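Chapter 6
Releasing a Music Video

A song can be finished for months before anyone outside the studio hears it. The release of its video is often the point at which a label, a band and a director first have to agree on a calendar. This chapter follows that work from the signed budget to the first week online.

We return throughout to Gurkedel, a four-piece band signed to the small label Parsa. Their video for "Gresby" was shot in two days and edited over most of a winter. The editor received 648 clips, of which 191 reached the first rough cut. 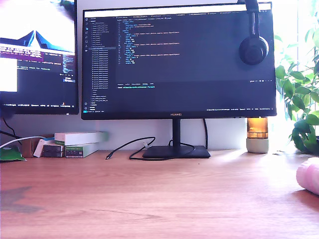
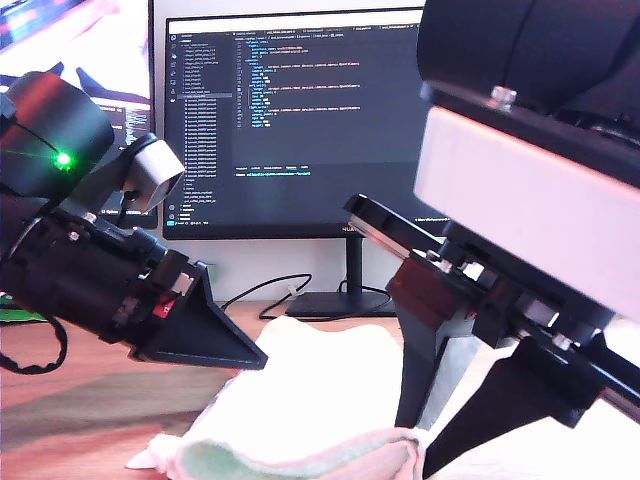
Section 6.1 deals with rights. The label usually owns the recording, but the song itself may belong to a publisher, and the video needs permission from both. Section 6.2 covers credits, including the order of names and the spelling each person has approved. Section 6.3 turns to the premiere. Parsa gave "Gresby" to the music site Sterkik for one day in December before posting it elsewhere, and the terms of that deal are printed at the end of the section.

Before reading on, review the terms "master," "sync license" and "embargo" from Chapter 5.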